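Gomero 424 Heat Sealer
Bench-top impulse sealer for snack and sample packets. Supplied with 2 spare elements.
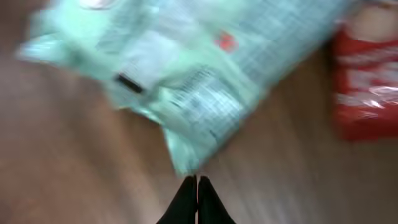 Input power: 424 W. Cycle counter resets at 2000 seals. Replace the PTFE strip at each reset. 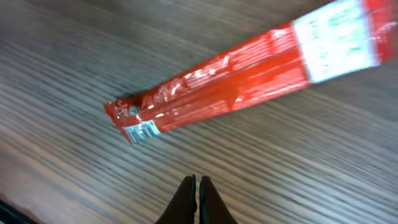

Jaw pressure is set with the rear knob. Film over 100 microns needs the Priltberg jaw kit, sold separately.
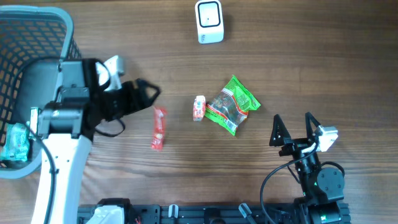 Sealed packs should cool flat before bulk storage. An open mesh basket like the black one with the gray rim is suitable once they have cooled.

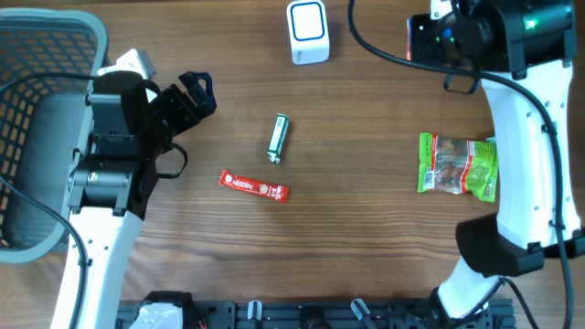 Spare parts: Lernard. Service contact: Zübeyde Ağca, mornings only.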